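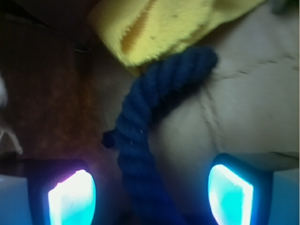 The Fadlow folding step stool, nine months on

Posted in April by Venla Ojala

Search reviews Go

I bought the Fadlow because our kitchen was fitted by someone with very long arms. It has two steps, folds flat and claims to fit in a gap of 12 cm. Mine lives beside the fridge and does fit, provided I don't want the fridge door open.

Standing on it is fine – dull, even, the way you'd hope. The catch is stiff, and has taken a small piece of my thumb that I don't expect back. The rubber feet grip tiles well and pick up every crumb in the house. For £25 I can't complain much, though I've plainly had a go. 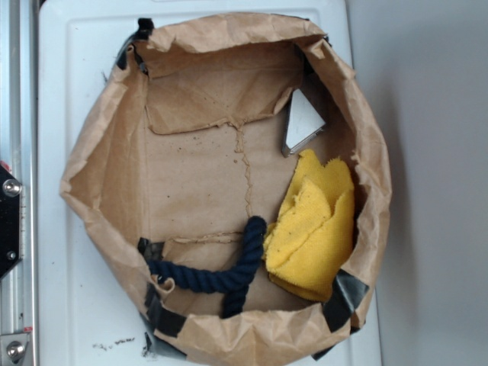

Arben Milošević wrote in to say that his catch loosened after a drop of oil, and that the feet pull off for washing. I've since tried the oil. The thumb is healing and the stool stays.

Recent reviews
Clodira bread bin
Jorby clothes airer
Dramani kettle, second go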